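Lostura 工位保养记,开一串。夹爪歪了一阵子,这两天终于把它从头到尾收拾了一遍,趁手上的油还没洗干净赶紧写下来。会很长,也会很啰嗦,对螺丝和线缆没兴趣的朋友可以先划走!

先交代一下是哪台。我们管这个双臂工位叫 Lostura,名字是 Juwita Sembiring 起的,问她什么意思,她说听着像一种奶酪。两条臂,每条腕上一个小相机、一副平行两指夹爪,桌面是木的,边上是型材和黑色的框。2020年11月装好的,从那以后我就没少往它底下钻。

这次的症状:夹薄东西的时候,物体总往一边跑。指令是对中合拢,合上以后东西偏了,而且每次偏的方向一样。方向一样我就放心了一半,说明有规律,有规律就能查。最怕那种今天偏左明天偏右,下午又好了的。

第一反应当然是怪标定。(每次都先怪标定,十次里有七次冤枉它。)把腕部相机的标定板拿出来拍了一组,重投影误差跟上次几乎一样。好吧,对不起,标定。

第二反应怪软件。翻了一遍配置文件的提交记录,夹爪那一段最后一次改动还是四月,改的是注释里的一个错别字。我改的。错别字也是我打的。

那就只能是机械了。说真的我有点高兴,机械问题摸得着。

断电之前先做一件事:让夹爪空着开合,把每次的位置反馈记下来。我写了个小脚本,从全开到全闭,来回跑 900 次,跑完存成一个表。跑的时候人可以去吃饭,但是急停按钮要有人看着,所以是我看着机器,I-seul Kang 去给我买的饭。紫菜包饭,谢谢 I-seul。

结果超级有意思!全闭位置的读数前面一直很稳,到后面慢慢往一个方向飘,停下来歇一会儿又回去一点,再跑再飘。画成曲线像一个很缓的坡。我盯着这个坡看了好久,脑子里过了一遍:皮带?齿条?编码器磁铁?还是最丢人的那种,螺丝松了?

先剧透:是螺丝松了。但是不止螺丝,所以别走。

拆之前的准备,给以后的自己看:
臂开到检修位,夹爪朝下,离桌面留一拳。
桌上铺一块软布,掉下来的东西不会弹走。
夹爪开到半开,别全闭,全闭的时候指座侧面那颗螺丝够不着。
断电,挂牌,等控制柜的风扇停。
手机拍照,每拆一步拍一张,拍到自己嫌烦为止。

关于拍照我多说一句。我以前觉得装个夹爪有什么好拍的,左右两根手指长得都差不多。结果有一回装反了,两根手指都能装上去,也能动,合拢的时候内侧的斜面对不上,夹什么都打滑。我查了一下午才发现。从那以后我用油漆笔在每根手指的根部里侧点一个点,左边一个点,右边两个点。

手指本身我挺喜欢的。黑色,哑光,内侧有折面,两件合在一起,边上能看到一道合缝。哑光这点对腕部相机太友好了,我们早先试过一副亮面的,头顶灯一打,指尖上一个大白点,跟踪算法开开心心地跟着白点跑。

好,拆。左边手指,两颗螺丝,正常力矩,没问题。右边手指,第一颗正常,第二颗,我用手指头就拧动了。用!手!指!头!我当场叫出来了,隔壁 Yoo 那边的人还探头看了一眼。

为什么会松?上次换手指是我换的,我记得打了螺纹胶。拆下来一看,胶是打了,打在了螺纹最前面那一小截,根本没进到咬合的地方。那个孔是通孔,前头一截是露在外面的。等于我很认真地给空气上了胶。

清理螺纹胶的办法:铜丝刷蘸一点清洁剂,转着刷,刷完用无尘布捻一根细条穿过去,再吹。别拿丝锥硬过,铝的螺纹很软,我报废过一个指座,订新的等了三个星期。那三个星期整个工位是独臂大侠。

重新打胶,这回打在中段,一滴就够。然后用小力矩扳手分两次上紧,第一遍到一半,第二遍到位,两颗交替来。上完用油漆笔画一道线,横跨螺丝头和指座,以后一眼就能看出来有没有转过。这道线我应该一开始就画的,成本是零。

以为到这里就完了,兴冲冲上电又跑了一遍脚本。坡是缓了,可是还在。

这时候 Sixten Berge 发消息来,让我去看导轨上的油。他的原话是先闻一闻。我说闻什么,他说旧油有味道。我真的去闻了,没闻出来,不过低头凑近的时候看见导轨一端糊着一小团灰黑色的东西,是旧脂混了粉尘,正好卡在滑块走到全闭的那一头。Sixten,你的鼻子救了我的眼睛。

清导轨:把滑块推到全开那头,用木签(不要用金属!)把那团东西挑掉,无尘布擦到不掉色,换薄薄一层新脂。薄到什么程度呢,摸上去滑、看上去像没有。然后用手慢慢推着滑块来回走,感觉有没有哪一段发涩。手推真的比什么仪器都快,涩的那一下指尖马上知道。

我发现自己以前的毛病是脂上太多。多出来的脂会往两头堆,堆在那儿粘灰,粘成这次这种小疙瘩。所以保养得太殷勤也会出事,笔记本里已经用红笔写上了。

顺便检查了腕部那捆线。相机的线和夹爪的线一起从法兰旁边绕过去,腕关节转到极限的时候会绷一下。绷的声音很小,得关掉空调才听得见,像有人在隔壁屋弹了一下橡皮筋。我把扎带剪了重新走了一遍,留的余量长一点,弯也放大了一点。

走线的小心得:扎带不要勒死,能用手指转动就行。关节两侧各固定一点,中间那段让它自由。先断电用手把关节掰到两个极限,看线有没有碰到东西,然后上电低速再走一遍。相机的线接头那里要加一个小夹子,别让接头自己受力,画面偶尔闪一下多半就是接头在喊救命。

换完线、换完脂、打完胶,脚本再来一遍。平的!那条曲线是平的!我截图发到群里,没有一个人理我,过了半小时 I-seul 回了一个大拇指。够了。

接下来是零位。手指拆过,零位必须重做,这一步偷懒前面就白干了。我们的流程是:夹爪慢速闭合,碰到以后停住,记这个值当作零;张开,再来;重复几次,要几次一致才算。然后用一块标准块验证,夹住,读开口,读数和块的尺寸对上就行。

这里我踩过坑:闭合找零的时候力不能给大。力大了手指会弹性变形,零位就偷偷往里挪了一点,平时看不出来,夹薄片的时候空夹。我把找零的力调到最低档,速度也调到最低档,慢得像在看蜗牛散步,就让它慢。

零位好了,轮到相机。相机我没拆,但是线重新走过,难免碰到支架,所以手眼标定老老实实再做一遍。标定板平放在桌面上,臂从不同角度去看它,每个姿态停稳再拍。停稳很重要,我在每个姿态后面加了 2 秒等待,画面抖动的那点尾巴就没了。

姿态要散开,别全是正上方往下看。倾斜的、转腕的、远一点近一点的都要。我以前图省事,十几张几乎都是俯视,解出来残差特别漂亮,一到桌子边上就差出去一截。漂亮的残差会骗人,大家互相提醒。

还有光。我们这张桌面是浅色木板,一条一条往里铺的,中间那块会有软软的反光。拍标定板的时候板子的白格子要是叠在过曝的地方,角点就糊了。我把曝光锁死,手动压低一档,自动曝光和自动白平衡统统关掉。关完画面是暗一点,可是稳,我宁可要稳。

标定完跑验证:让指尖去碰桌面上做好记号的几个点,看碰得准不准。近处准,中间准,最远的那个角也准。那个角以前一直差一点点,我都习惯给它加补偿了,现在把补偿删掉,还准!删掉一行祖传补偿代码的快乐,懂的都懂。

然后就可以把桌上的布景摆回去练手了。薄荷绿的冲孔小台子放左边,黑色圆底座和上面的细杆子,后头两只蓝白花的带盖圆盒,绿植也在。右手边那一大片木板留着给手指活动。手指张开,从腕部相机里看过去,第一眼检查的永远是两根指尖和中间那道空隙。
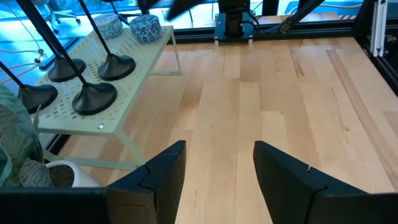
Min-kyu Ji 在底下问:手指在自己相机的画面里占这么大一块,不嫌碍事吗?我们 Jarari 那边把相机往外挪了,基本只露个指尖,标定也好做。另外想问你们多久重新找一次零位,是按次数还是按天数?

好问题,分开答。手指占画面这件事我们吵过。往外挪确实视野干净,可是手指露得多有个好处,我能直接从画面里看出手指歪没歪。这次也是回放里先觉得右边手指的位置怪怪的,才去翻读数的。所以我现在站"手指多露一点"这边,欢迎来吵!

而且手指在画面里的位置是固定的(相对相机嘛),正好可以当参照物。我写了一个很笨的检查:每次开机全开一次,拍一张,跟存档的那张叠在一起比边缘。差得多就亮黄灯。笨归笨,跑一次连一口茶的工夫都不到。

零位的频率:以前按天数,早上第一个到的人做。后来发现忙的时候一天顶别人一周,闲的时候几天不动,按天数没道理。现在改成按开合次数,计数器到了就弹提示,另外凡是拆过手指、撞过、断电时被人手动掰过,都要马上重做,没商量。

"被人手动掰过"这条是为我自己写的。

再说说撞。上个月右臂下探的时候指尖蹭了一下木桌,声音不大,但是我整个人都站起来了。桌面没事,手指也看不出毛病。现在回头想,那颗松掉的螺丝说不定那时候就已经在往外走了。没证据,只能说有嫌疑。撞过之后一定要拿手去拧一下每颗螺丝,哪怕画了线,哪怕看着好好的。

防蹭的办法:在控制器里给桌面设一道虚拟地板,比真实桌面高一点点,指尖下到那里就减速,再往下要单独授权。我之前设过,但是换手指以后没改工具长度,新手指比旧的长,地板等于往下沉了。换手指必改工具长度!这句话我打算打印出来贴在型材立柱上。

工具长度怎么量:别用卡尺去比划,量不准还容易碰到相机。我的办法是让指尖轻轻压在标准块上,读法兰高度,减一下就出来了。这次新装好量出来是 181 毫米,左右两根手指一致,写进配置,版本号加一,提交信息里写清楚为什么改。(这回没有错别字,我检查了两遍。)

有人私信问两条臂共用一份配置行不行。别!我们一开始就是共用的,图省事,结果左臂换了手指,右臂跟着改了参数,右臂一头雾水。现在左右各一份,文件名里写得清清楚楚,共用的部分单独拎出来放一个文件。

双臂还有一件麻烦事,就是两条臂之间的相对位置。单条臂都标得很准,凑一起交接东西的时候还是会差。我们的做法是两条臂各自去看同一块标定板,板子不动,解完以后反推两个底座的关系。板子一定要压住,上回有人从旁边走过去衣角带了一下,白做一遍。那个人就是我。

做完以后的验收我最喜欢:一条臂捏着一根细杆子,另一条臂去接。接的时候我把耳朵凑近听(隔着安全距离!),对得好的时候手指合上是很干脆的一声,对得不好会先有一声轻轻的刮擦。这次是干脆的一声。我又重复了好几遍,纯粹是为了听。

耗材清单也贴一下,一直有人要:
中等强度螺纹胶,小瓶的就行,开封以后写日期。
导轨脂,颜色浅的,脏了看得出来。
小力矩扳手,带刻度能回零的那种。
铜丝刷,无尘布,木签。
油漆笔,黄的最显眼,手指是黑的。
一块标准块,用完擦干净放回盒子,别拿它压文件,说的就是某些人。

力矩扳手是从 Lovness 借的,借的时候 Bok-nam Min 叮嘱我用完把刻度退回最低再收,不然弹簧老绷着会不准。我以前从来没退过。难怪我自己那把越拧越玄学。

编号也顺便理了。备用手指全都贴了标签,写清楚左右、装过哪条臂、什么时候拆下来的。这次换下来检查的那根是 204 号,指尖完好,合缝也没有开裂,就是螺丝孔里全是我那坨打错地方的胶。洗干净了,回备件盒养老,随时可以再上岗。

对了,合缝那里要多看一眼。两件合起来的手指,受力反复以后最先出问题的往往是那道缝。我的检查法是用指甲沿着缝刮过去,平的就没事,哪里卡一下就拿放大镜看。再侧着打一束手电光,细裂纹在侧光下面特别明显,正着看什么都没有。

现在的保养表,抄一份在这里,欢迎拿去改:
开机:全开拍照对比,听一遍开合的声音。
计数器提示:重新找零,标准块验证。
每月:看螺丝上的黄线,擦导轨,手推滑块,掰关节查线。
拆过或撞过:找零、工具长度、手眼标定、远角验证,全套,不许跳。
换手指:全套,外加对一眼油漆点,左一右二。

表格最后一栏是"谁做的",要写名字。倒不是为了追究谁,主要是出了问题可以去问那天有没有什么怪事。像"那天好像闻到一点糊味"这种话,从来不会有人写进日志,但是你去问,他就想起来了。

Juwita 看完前面几条说我应该把记录频率再提高,每次开合都存下来,反正硬盘便宜。我被说服了一半,打算先存全闭位置和电流两项,跑一阵子看看。要是那个坡再冒出来,我想在它还是小土包的时候就看见。

电流那项我特别期待!导轨发涩的时候电机得多出力,理论上脂脏了电流会先知道,比位置还早。等攒够数据画出来给大家看。要是画出来什么都没有,也发,失败的图也值得发。

还有一个没解决的:左臂回检修位的最后一小段会有一声很轻的"嗒"。位置没问题,读数没问题,线也没绷。我怀疑是某个外壳的卡扣,热了以后响,凉的时候不响。下回我准备拿胶带把外壳一块一块粘住,粘到不响为止,就知道是哪块了。有更聪明的办法请务必告诉我。

今天就到这里,扳手已经退回最低刻度,准备还给 Bok-nam。左臂的"嗒"另开一串写。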